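Tascombe Home Forum > Cleaning and Upkeep > Plastics
Thread: Restwood trim balm on matte black plastic, does it do anything?

plainsoap 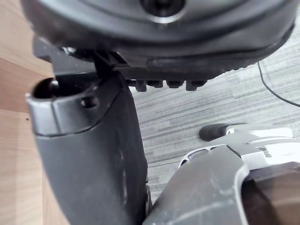 So before I spend 25 bucks on a tub of this stuff I'd like to hear from somebody who has used it on matte black plastic for longer than a weekend. The label says it "feeds" the surface. Feeds it what? Plastic doesn't eat. I've been wiping everything down with a damp cloth and a drop of dish soap for years and the only complaint I have is that the flat black stuff shows every fingerprint and the curved parts go kind of gray looking under the lamp.

My neighbor swears by it. He also swears by a magnet on his water pipe.

gritty_lou
I have used Restwood. It works fine. Small dab, microfiber, buff it out, done. The gray look goes away. Not sure what else you want from it.

plainsoap
How long does it stay gone?

gritty_lou
Couple of weeks? I wasn't keeping a diary.

tincup426
A couple of weeks is oil. Put anything oily on matte plastic and it looks darker until it dries up or you wipe it off. I tried the same trick with baby oil on an old fan cover and got the same result for pocket change. Then dust stuck to it like flour on a wet counter and I had to scrub it all off anyway.

Also check whether it's gray from wear or gray because light is hitting it. On a rounded shell like the one in the first post you get those soft highlights along the top of the curve no matter what you put on. That's how a matte finish looks under a light. No balm is going to fix a highlight.

gritty_lou
Baby oil isn't the same thing. Restwood has UV protection.

tincup426
Indoors?

gritty_lou
Windows exist.

hallcloset
Mod hat off, just my opinion. I bought the Jovwood version, thinking it was different. Different lid. Smelled the same, felt the same, left the same greasy edge in every seam. Took me 3 passes with soap to get back to where I started. Apaza sells both and the guy at the counter told me people return them all the time, though to be fair he also tried to sell me a brush set.

If it has little tabs or slots I would keep any paste away from them. It packs in between and turns into gray crumbs. I see four of them in a row under that housing, and you would be in there with a toothpick.

plainsoap
Yeah, the gaps were my worry too. What do you use in there?

hallcloset
Dry paintbrush, the cheap soft kind. Brush first, damp cloth after. If you go in wet first you make mud.

orchardmess
Gonna disagree with the crowd a little. There's a difference between a product that does nothing and a product people use too much of. The directions say pea size and I bet most folks glob it on. I did one panel with a tiny bit and left the next one bare, and I could tell them apart a month later. Not by a lot. My wife couldn't see it at all, so take that however you like.

tincup426
So the one person who knew which panel was which could see it, and the one who didn't know couldn't.

orchardmess
I said take it however you like.

gritty_lou
You people would argue with a sponge. It's a tub of balm. If he likes how it looks, he likes how it looks.

plainsoap
I haven't tried it so I don't like or dislike anything yet. What I'm hearing is it makes it darker for a while, it might pull dust, and it's a pain in the gaps. Anybody used it on something that gets handled a lot? I don't want a slick spot where you grab it.

hallcloset
It was slick for me the first day. Less after buffing. I would skip it on anything you hold.

dustpan_deb
Coming in from the laundry threads. Whatever you do, stay away from the melamine sponges on matte black. They leave a shiny patch and there is no putting it back. Ask me about my printer lid.

gritty_lou
OK that one I agree with.

plainsoap
Noted on the sponge. I'm going to stick with soap and get a soft brush for now. Lou, if you have the end of a tub lying around and want to mail me a dab I'll try it on the underside of something and report back, but I'm not paying full price to find out.

gritty_lou
Send me a message. I've got 3 half tubs.

tincup426
Why do you have three half tubs if it works

gritty_lou
They were on sale.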